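Gashaw 掌机底座使用手册
第四章 连接电视与画面校准

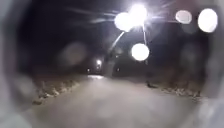
底座首次接入电视后，系统按默认亮度曲线输出画面，须手动校准一次再开始游戏。校准分为暗部、亮部两步，结果保存在底座内，更换电视后须重做。亮部设置过高时，游戏中的光源会失去层次，其外观与上图夜间路面上方的灯光相近：灯光成为柔和的白色圆斑，看不出灯具形状。出现此类画面时，请按 4.3 节降低峰值。

4.1 准备工作
1. 关闭电视的节能模式和动态对比度。
2. 将电视的图像模式设为“游戏”。部分机型须在每个输入端口上单独设置。
3. 用随附的视频线连接底座“输出 A”与电视。端口“输出 B”仅供录制设备使用，不支持校准。
4. 将掌机插入底座，等待指示灯由橙色变为绿色。

注意：指示灯闪烁期间请勿拔出掌机，否则固件可能写入不完整。

4.2 暗部校准
1. 依次进入“设置”“显示”“画面校准”，选择“暗部”。
2. 屏幕左侧显示 Foslow 测试图案，右侧为纯黑色块。
3. 按方向键左，直至图案消失；再按方向键右 2 次。
4. 按确认键保存。

说明：应在平时游戏的照明条件下操作。白天校准的数值在夜间通常偏亮，可另存为第二组配置。

4.3 亮部校准
1. 选择“亮部”，屏幕中央出现白底标志。
2. 逐级提高峰值，直至标志边缘刚好无法辨认，然后退回一级。
3. 出厂峰值为 157，可调上限为 260。不支持高动态范围的电视无法使用出厂值以上的档位，菜单中相应选项显示为灰色。
4. 按确认键保存，系统返回上一级菜单。

4.4 按游戏套用配置
1. 在主界面选中游戏，按菜单键，选择“画面配置”。
2. 选择“通用”“配置一”或“配置二”。
3. 兼容列表已收录超过 2,222 款游戏。列表内的游戏自动读取底座配置；列表外的游戏使用自身的亮度菜单，底座设置对其不生效。

Rosta 手柄用户：旧版手柄的菜单键位于背面，须长按方可打开此界面。

4.5 故障处理
画面全黑但有声音：按住底座电源键，直至指示灯熄灭，松开后重新开机。系统将以最低分辨率输出，校准数据不受影响。
画面四周被裁切：在电视菜单中关闭“过扫描”。
校准后颜色偏灰：检查电视与底座的 RGB 范围是否一致，两端均应设为“全范围”或均设为“有限范围”。
配置无法保存：存储空间不足。删除未使用的配置后重试。

警告：请勿长时间在屏幕上停留于测试图案。OLED 电视可能产生残影，此类损坏不在 Gandness 保修范围内。

本章修订：Elvira Huaranga
中文校对：Khải Tiêu
适用固件：七月版及后续版本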